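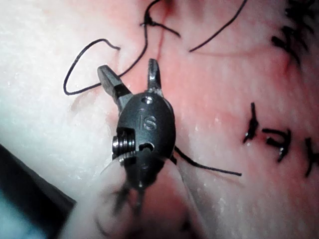 Mixing and Casting a Two-Layer Silicone Suture Pad

The steps below make one pad in the Dunstan tray mold, using Ellia soft silicone for the body and a thin tinted top coat for the skin. Read them through before opening the cans. Working time is short once parts A and B are combined.

Materials
Ellia soft silicone, parts A and B
Trernora pigment paste, pink
Power mesh, cut 9 mm smaller than the mold on each side
Digital scale, mixing cups, flat sticks, nitrile gloves

Latex gloves stop the cure. So does sulfur clay, so do not use it to seal the mold.

Top layer
1. Weigh 237 g of part A and stir in the pigment a little at a time. The color reads darker in the cup than in the cast pad.
2. Add an equal weight of part B. Stir slowly and scrape the sides and bottom.
3. Pour into one corner of the mold and let the mix level itself.
4. Lay the mesh on the surface when the silicone is tacky. Press out air from the center toward the edges.

Body layer
5. Weigh 441 g of part A and the same of part B. Pigment is optional.
6. Pour over the mesh before the top layer is fully cured. A full cure leaves a weak bond, and the layers will peel under tension.
7. Leave overnight on a level shelf. Demold from a short side.

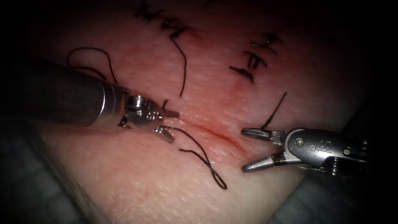
Pink practice pad with a shallow slanted cut and stitches at upper right.

Finishing
Wash with dish soap, dry, and dust with cornstarch. For a matte face, line the mold with the Dromine textured sheet before step 3.

Troubleshooting
Sticky patches: unmixed material from the cup wall. Do not scrape the cup when pouring.
Thread tears through: mesh set too deep. Wait longer before step 4.
Pinholes: pour from higher up in a thinner stream.

Store pads flat, no more than two to a stack.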